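Knots in Thread: Why Some Slip and Others Break
Project report by Luzius Lehner
Bakivell School, Applied Science course
Submitted December 28, 2022

Introduction

I started this project in September after a seam on my backpack came apart for the second time. The thread was still whole when I looked at it. The knot at the end had slid open and the stitches had followed. I wanted to find out whether I had tied the wrong knot, used the wrong thread, or both.

The question for the report is: how do the type of knot and the type of thread affect whether a tied thread slips or breaks under load?

Background

A knot holds by friction. When the ends are pulled, the turns of the thread press against each other, and this pressure makes it harder for them to slide. If there is enough friction the knot locks and the load goes up until the thread breaks. If there isn't, the ends pull through.

Tying a knot also makes a thread weaker. In a straight thread the fibers share the load fairly evenly. In a tight bend the fibers on the outside of the curve are stretched more than the ones on the inside, so they fail first. In my trials the thread usually broke just where it entered the knot.

The surface matters as well. Spun cotton is fuzzy, and the small hairs catch on each other. Single-strand nylon, like fishing line, is smooth and springy. It tries to straighten out after it is bent, which works against the knot. Braided threads are somewhere between these two.

People in different trades have found their own answers to this. Quilters often hide a small knot inside the layers of fabric. Anglers use knots with many turns and wet the line before pulling it tight. In surgery, a common method is the instrument tie, where the thread is wrapped around the jaws of a holding tool and the free end is then pulled back through the loop. Adding a second wrap to the first half of the knot gives what is called a surgeon's knot. The extra wrap keeps the first half from loosening while the second half is tied. I included this knot in my tests for that reason.

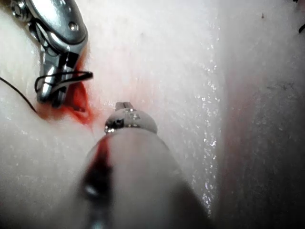

Materials

Cotton sewing thread (Mundus, white)
Single-strand nylon (Peltel, clear)
Braided polyester (Asante, black)
Smooth steel rod clamped to the workbench
Plastic bucket with a handle
Dry sand and a scoop
Kitchen scale
Ruler, scissors, safety glasses

The three threads were chosen to be close in thickness. I could only compare them by eye and by wrapping them side by side on a pencil, so this is not exact.

Method

Each test piece was a length of thread tied into a loop. The loop went over the steel rod and the bucket handle was hooked into the bottom of it, with the knot halfway down one side. I let the ends stick out 6 mm from the knot. Sand was added slowly with the scoop until the loop opened or broke. The bucket and sand were then weighed together.

I tied three kinds of knot: the granny knot, the square knot, and the surgeon's knot. Every knot was pulled tight by hand before the bucket was put on. I tied 42 loops in all. Two had to be left out after the bucket was bumped while I was filling it, so the results are based on 40.

Results

Cotton gave the simplest results. The square knots and surgeon's knots in cotton all held until the thread broke. The granny knots mostly held too, but a few crept before they locked. The lowest load for any cotton loop was 961 g, and that was a granny knot.

Nylon was very different. Every granny knot slipped, some of them with nearly no sand in the bucket. Square knots in nylon held for a while and then let go suddenly. The surgeon's knot was the only one of the three that made the nylon break, and it did not do so every time.

Braided polyester took the most weight overall. The granny knots slipped, the square knots were mixed, and the surgeon's knots held until the thread broke.

Discussion

The results fit the idea that a rough thread forgives a poor knot and a smooth one does not. The thread in my backpack was a shiny synthetic, and as far as I can tell from the piece that was left, I had finished it with a granny knot.

The weakest part of the method is how tightly I pulled each knot. My hands were tired by the end of the second afternoon, and the later knots may have been looser. Hanging a small fixed weight on the ends to set each knot would be better. The sand was also a problem — a full scoop dropped in quickly gives a jolt that does not show up on the scale.

I did not test wet thread. Cotton is said to get stronger when wet and nylon a little weaker, and I would like to check this if the bench is free next term. I would also leave the ends longer on half of the loops, to see how much the short ends had to do with the slipping.

The backpack has been sewn again with the braided polyester and a surgeon's knot at each end of the seam.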